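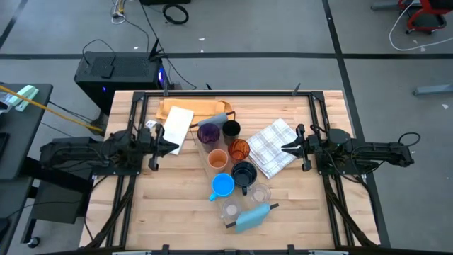

Cups, mugs and folded cloths from the Gandari Table Box, on the butcher-block table.

The Gandari Table Box

I've been selling odd cups for longer than I care to admit, and the question I get more than any other is "can you just pick some for me?" So I did! The Gandari box is my own mix of coloured cups, plain mugs and soft cloths, put together for people who've moved into a first flat, or a holiday let, or who have simply dropped too many things in the sink.

Nothing in it is meant to match. I tried a matching version a while back under the Cheema name and it sold perfectly well, but then people would break one and feel they had to replace the lot. With a mixed shelf you lose a cup and carry on. The see-through purple one is the one everybody picks up first, and the orange one goes next to it beautifully on a windowsill (try it in the late afternoon, around when you'd be wanting a drink anyway).

The mugs are plainer on purpose. There's a black one and a blue one, both with a handle, and I'd say those are the two you'll end up using every day. The peach cup is a small thing, good for an espresso or for holding teaspoons. I keep hair grips in mine.

A word on the stacking, as I'm asked a lot. The clear footed cups with the big looped handles sit one inside the other, and I do store mine that way, but I never go higher than

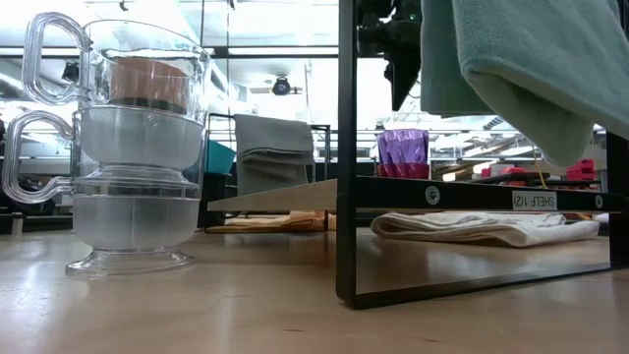 two, whatever the shelf. They get tall quickly and the handles need turning the same way or you'll be forever catching a sleeve on them. If your cupboard is short, put the footed pair on the bottom shelf and the ordinary cups above. My own shelf is a Grondberg, black metal with wooden boards, and it takes the whole box with space left over for the teapot. I don't sell the shelf, sorry – people do ask.

Now the cloths. I added these in April after a long sulk about tea towels. They come folded, and I'd leave them folded: one white, one orangey yellow, a grey, and so on, with the plaid one on top if you like a bit of pattern. Wash them before first use, at 40, on their own or with other towels. The darker ones may let go of a little colour the first time, so keep them away from your white shirt. No fabric softener, please! It makes them slide over a wet plate without picking anything up.

They're also what I use under cups that are waiting to be dried. A folded cloth on a wooden top saves you those pale rings, and it's much quieter if you're unloading the dishwasher before anyone else is up.
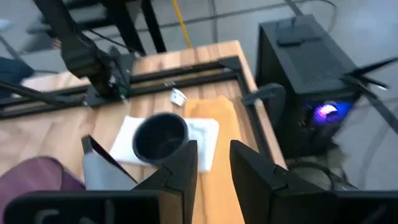
One customer wrote to tell me I'm wrong about this, and that a folded towel just keeps the rim damp if you stand the cup upside down. Her way is to lay the cloth flat, put the cups on it the right way up and dry the insides by hand straight off. I've tried it since and I think she has a point, at least for the tall ones. For mugs I'm sticking to my lazy method.

What else should you know? The boxes are packed by me at Grulley, each cup wrapped on its own, cloths tucked down the sides as padding. If something arrives chipped, send me a quick photo within 5 days and I'll post another. Colours do vary a bit from batch to batch, the blues more than the others, so if you're adding to an older box and you're fussy about shade, drop me a line first and I'll hold one up to the window and tell you what I think.

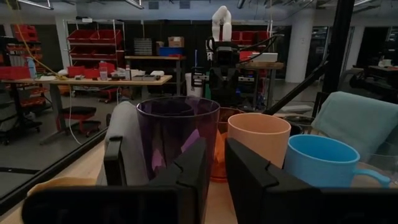
Purple, orange and peach cups, with the blue mug and a folded teal-blue towel to the right.

Care: wash the see-through cups by hand in warm soapy water, no scourers. Cloths at 40, dry on the line.

Delivery: 2 working days once it's left me. Collection from Grulley is free, mornings only, and please ring the bell twice because I'll have the radio on.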